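Dustpan and hand brush set from Homora – my review after a summer of use

Reviewed by Thoa Khúc

I bought this set in August, when my old metal dustpan became so bent at the front that half of the dirt went under it. I paid 9 pounds in the small Bensaid shop near my bus stop. For this price I did not expect much, and I want to write what is good and what is not so good, because the page of the seller says almost nothing.

My flat has hard floor in every room and I do small repairs at the table: plant pots, picture frames, sometimes cutting foam for cushions. So my rubbish is not only dust. It is crumbs, bits of sponge, small stones from the pots, and these are more difficult for a dustpan than hair or flour.

The pan

The pan is plastic, in a pale colour between pink and beige. I would prefer grey, but my sister says it is pretty. The scoop is wide and flat, and the rim is raised at the back and on both sides, so larger pieces do not roll out when I carry it to the bin. With the old pan I was always losing one or two on the way.

The handle is long and straight, and near the end there is a long oval hole for hanging. I was glad about this hole. Many cheap pans have a tiny round one which fits only a thin nail. Mine now hangs on a normal coat hook behind the kitchen door.

Light pieces such as cut sponge go in easily. Rough, crumbly chunks need a firmer push, and if I push too quickly they jump over the side. I learned to bring the brush slowly and to keep the pan pressed down with the other hand.

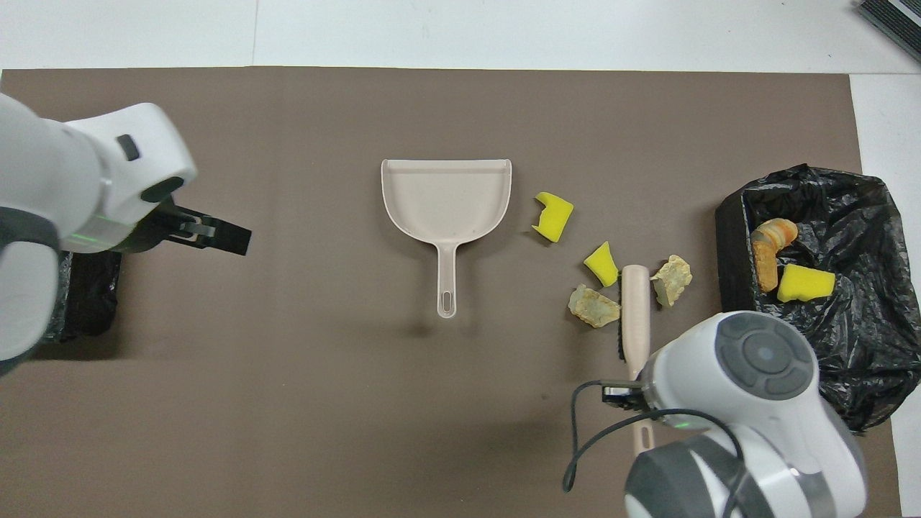 The brush

The brush has a long, slim handle, light beige, and black bristles. The row of bristles is short. For a corner or for the space between two table legs this is very practical, but for a whole kitchen floor you will need patience. I counted one evening: 27 strokes for the part in front of the cooker. With my wide broom it is maybe half.

It can stand by itself on the bristles, with the handle up, if the surface is level. I do not recommend to store it like this for a long time, as the bristles will bend. Mine have bent a little at one corner already, and that was after one Friday night when I forgot it on the worktop.

Using both together

For work at a table I put down a big sheet of brown paper first. The mess stays in one place, and the pan lies well on paper. The angle of the pan is the important thing. If you hold it by the end of the handle and tip it a little forward, the front comes down and the dirt goes in. If you hold it too high, there is a gap. 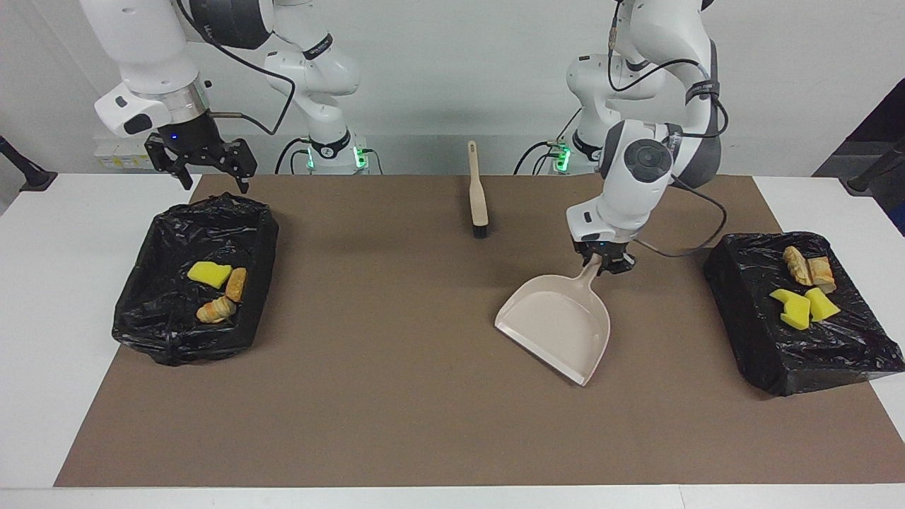
The beige pan tilted over brown paper, with the brush standing on its bristles.

What I do not like: the two parts do not click together. In the drawer they go separate ways, and twice I have found the pan without the brush. The set from Larance which my neighbour Lorne Girard has does click, but his pan is narrower and he paid more.

Washing is simple. I use warm water and a drop of soap, then leave the brush lying on its side on a towel until the morning. The pan had some dark marks after I used it with wet soil, and they came off with an old toothbrush.

Would I buy it again? Yes, for a small flat or a hobby table. For a garage or a big family kitchen I would look for a wider brush. I give four stars out of five, and the missing star is for the clip.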